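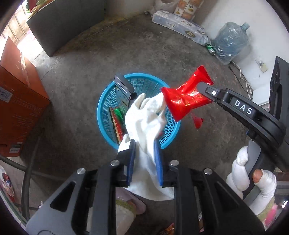 Donor milk on a postnatal ward is a supply problem before it is a clinical one. The milk has to be in the building, thawed and logged, at the hour a baby needs it, and most hospitals without a milk bank on site depend on a delivery that was ordered days earlier. The maternity unit at Carker Hospital spent most of last year rebuilding that chain, and the results are worth setting out in some detail.

Carker handles 2570 births a year. Until December, its donor milk was kept in one freezer on the neonatal unit, two floors above the postnatal ward. Stock was ordered by phone from the Villaseñor Milk Bank, which screens donors, pools and pasteurizes the milk, and ships it frozen in sealed bottles. The ward had no allocation of its own. A midwife who wanted donor milk for a late preterm baby called upstairs, and the neonatal charge nurse decided whether any could be spared.

In practice it often could not. Babies on the neonatal unit took priority, and babies born at 35 or 36 weeks who were well enough to stay with their mothers came second. Many of them were given formula in the first two days while the mother's own supply came in. Some parents were never told that donor milk was an option.

The new arrangement divides the stock. The postnatal ward has a small freezer with an alarm and a continuous temperature log, and a separate refrigerator for thawed bottles. The minimum holding is 39 bottles. When the count drops below that figure, an order goes to Villaseñor the same day. Bottles are scanned on arrival, at thawing and at the bedside, using tracking software called Bimo that the pharmacy department was already running for other refrigerated items.

Scanning matters for recall. Each bottle carries a batch number that leads back to the donors in the pool. Under the paper system, tracing one batch meant reading through two logbooks and the babies' charts. In a test recall run before the ward freezer opened, staff located every bottle from a batch in 10 minutes.

Thawing was the harder part to settle. Bottles thawed in the refrigerator take several hours, so the night shift has to estimate what the morning will need. Once thawed, milk is used within 24 hours or discarded, and early waste was high. The ward now thaws a fixed quantity each evening and adjusts it at the midday bed meeting – a dull procedure, but waste fell once it was in place.

Eligibility is written down and kept short. A baby qualifies if born before 37 weeks, if under the weight limit in the ward protocol, or if blood sugar is low and expressed milk is not yet sufficient. Consent is taken by the midwife and recorded in the chart. Supply is reviewed at 48 hours, and mothers who are still not producing enough are seen by the lactation team the same day.

That review has changed the staffing more than the freezer has. Festo Ward, the postnatal floor, now has a lactation specialist on every day shift, and pumps are brought to the bedside within six hours of birth. In the first six months the ward issued some 700 bottles, most of them to babies who needed donor milk for less than three days.

Open questions remain. Cost per bottle is charged to the ward budget, and there is no agreement yet on who pays when a baby transfers upstairs partway through a batch. Babies discharged early are not covered at all. A proposal for a short home supply is with the hospital's pharmacy department, and a decision had not been made as of 8/7/25.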